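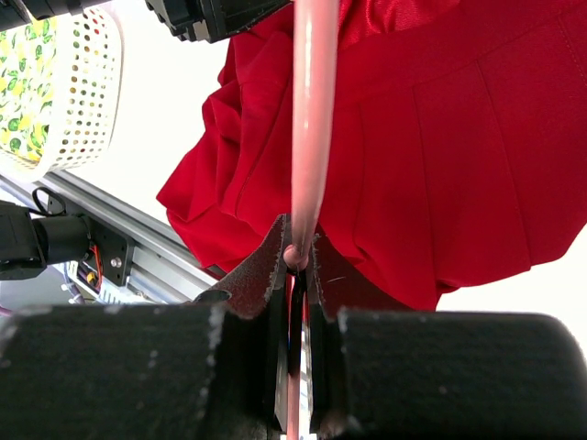
Does the wrist camera see past the fingertips once a garment is on the hanger? Yeom asked that under our April notes on the kit, and it deserves a proper answer. It does, but with something as full as a pleated skirt a good part of the view is taken up. Our students learned to read the gap between the jaws first and the overhead view second.

The kit is the Guvstead two-arm bench set, bought for the garment event in the Dolwood student league. The task is to take clothing from a basket, put it on a hanger and hang it on a bar. We have run 143 practice attempts on it.

Assembly took two club meetings. Both arms bolt to one aluminum extrusion rail through black mounting plates. The plates slide before they are tightened, so mark the rail at both edges of each plate. The manual gives one spacing and we ended up wider, after the elbows touched on cross-body reaches. The printed manual has 17 steps, and step nine refers to a bracket that is shown only in the online copy.

The grippers are the best part. The finger pads are rough, dark and angled toward each other, and they hold a thin plastic hanger rod well enough to lift it by the hook. Thin fabric is harder. A single layer lying flat gives the tips nothing to close on, and the approach has to come in at a fold

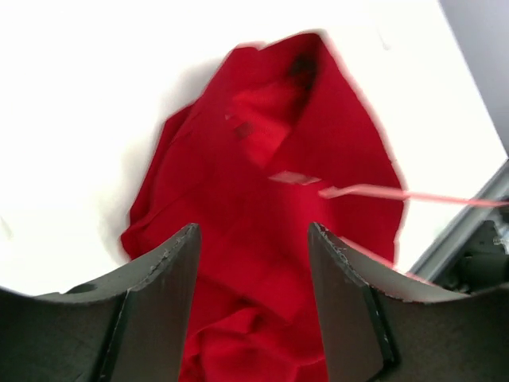
or at a corner that already stands up from the floor. Two of our students spent most of the spring on that approach alone. Their final version lowers the open fingers on either side of a ridge, closes at half speed, and lifts a short distance before checking the grip. It is slow. It also drops fewer garments than the full-speed routine that ships with the software.

Color matters more than the documentation admits. Saturated red on a white floor separates cleanly in the default vision settings. Deep folds in the same cloth go close to black, and the segmenter sometimes cuts the garment in two at the shadow. Lowering the contrast setting fixed most of this. Pale pink hangers on the same floor remain a problem under strong light.

Cable routing is poor. The supplied clips are too small for the sleeve, and the cable loops stand up above the arms. Ours have snagged twice on the rack. 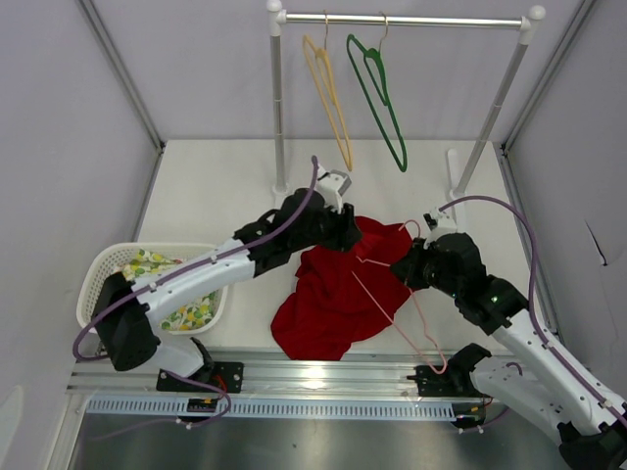 Posted by the Bellau Robotics Club, September 2025
Filed under: Kit reviews

Software setup was uneventful on the club laptop. Calibration between the arms has to be repeated whenever a plate is moved, and the routine drifts if the rail is bumped partway through. Logs are plain text, one file per attempt, capped at 4,000 lines. Long attempts lose their ending — set the cap higher before the first session.

Worth buying for a club that already has one season of single-arm work behind it. For a first-year group, start with one arm and the basket task, and leave the second arm unplugged until the grasp routine is stable.

Spare finger pads are sold in pairs. Order them with the kit.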